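Home | Notebook | Rigs | Data log | Contacts
Print this page | E-mail this page

Karwood bench, teleop notebook
June 2026

Continuing with the glove retarget on the four-finger-plus-thumb hand. Arm side is unchanged from the last entry: leader arm at the desk, follower on the bench, joint-to-joint mapping, no force feedback. Everything below concerns the hand and the wrist camera.

Glove calibration. The old routine asked the operator for flat hand, fist, flat hand, and fitted a straight line per joint. It works for the index and middle fingers. It does not work for the thumb, where the fist pose depends on whether the operator tucks the thumb inside or lays it across. Two operators at Brirnville did it two different ways in February and the logs from that month can't be pooled. New routine adds a pinch pose to each fingertip and fits the thumb on those poses only. Takes longer. Keep it anyway.

Scaling. With fingertip-position retargeting the robot fingers close a little before the operator's do, and people compensate by opening their hand wide, which then shows up in the demonstrations as a large opening motion before every grasp. Reduced the gain and put a dead band near full open. The opening motion is smaller. Still there when the operator is in a hurry.

Latency. Glove to hand command is 50 ms with the filter on. Tried it with the filter off and the fingertips buzz at rest. Left it on. The arm stream is faster than the hand stream, so in the raw logs the wrist arrives before the fingers have caught up. The Bepari recorder stamps both on arrival, which hides the offset. Changed it to stamp at source. Any episode recorded before this change needs the shift applied before training, and the script for that is in the Clerovero folder under tools. Do not apply it twice – the script does not check.

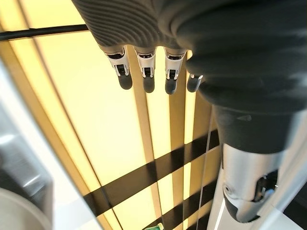 Why not teach the grasps by hand-guiding the fingers directly?

The finger joints resist being pushed, and a person's hand around the fingertips would end up in most of the camera data. Hand-guiding is fine for the arm, where you can hold the forearm and keep out of the way. For the fingers the glove gives cleaner recordings, at the cost of the calibration above.

Wrist camera exposure. Auto exposure swings when the wrist rolls far enough for the camera to pick up a ceiling light. The fingers go dark against the panel and it takes a moment to recover when the wrist comes back down. Tried a fixed exposure set for the bench top. Ceiling views then blow out, but no grasp happens in that pose, so the loss is acceptable. Fixed exposure is the default from this entry on. White balance also fixed.

Operator instruction, revised: between episodes, park the arm at the rest pose before pressing stop. Several files end with the operator's reset motion included, and the policy trained on them learned to wander off after placing the object.

Episode count. 600 recorded so far, 108 thrown out. Most of the rejects are dropped packets from the glove, the rest are operator resets as above. Target for the first training run was 500 clean, so we are short. Recording more on the pick-and-place task only. The lid-turning task waits until the thumb fit has been checked by a second operator.

Open items
– thumb fit: repeat on a smaller hand, glove sensors slide at the base joint
– warn in the recorder when glove packets drop, so the operator can stop early
– fingertip pads: log when they are changed, grip differs between new and worn
– move the stop pedal, it is too close to the chair
– add a flag to shifted episodes so the script refuses a second pass

Glove battery lasts one long session. Charge it at the break even if the indicator says full.

Last updated: see entry date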